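Magazine file

A magazine file (also magazine holder or file box) is an open container used for keeping magazines, thin books and loose papers in a standing position. It is common in offices, libraries and homes. The material can be cardboard, plastic, metal or wood.

History

Boxes for pamphlets were used in libraries long before the modern form. Librarians needed a way to keep thin items together, as these fall over easily on a shelf and their spines are too narrow for a label. Later the cut corner appeared, which lets the reader see the items and take one without moving the box.

Types

The single file has one space and stands on a shelf with its narrow side to the front. The desktop organizer has several slots divided by walls, and it is placed on a table. Many plastic models have perforated sides, which makes them lighter.
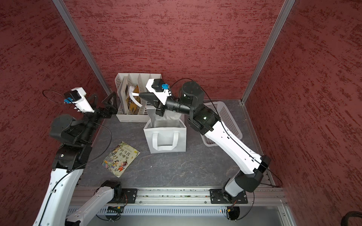
White plastic desktop organizer with four upright slots, holding books and magazines.

Folding models are sold flat and put together by the buyer. The Jenach, a cardboard file, was sold in packs of 20 and was popular in small schools. The Dristell was made from steel sheet and could carry heavier catalogs.

Use in libraries

In libraries, the file usually holds one year of a magazine before binding. The title and the year are written on the front label. Noemi Zuccaro, in her handbook for small libraries, recommends to fill a file not more than is needed for the items to stand straight.
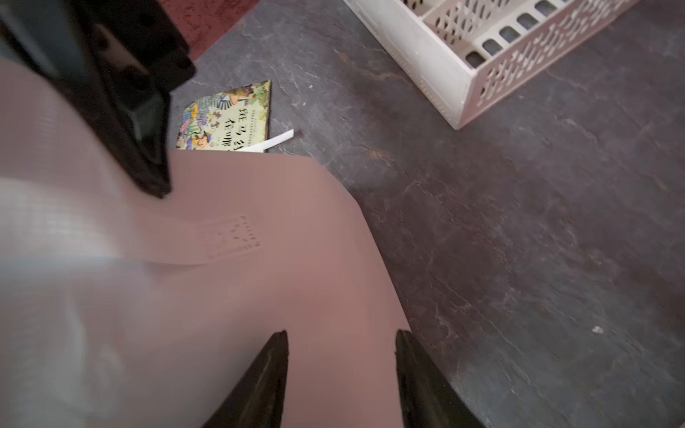
For long storage, acid-free board is preferred. Common cardboard can turn the paper yellow where the two are touching. Keir Munro advised to replace such boxes when the corners become soft, and to keep them away from outside walls.

See also

Bookend
Filing cabinet
Pamphlet binding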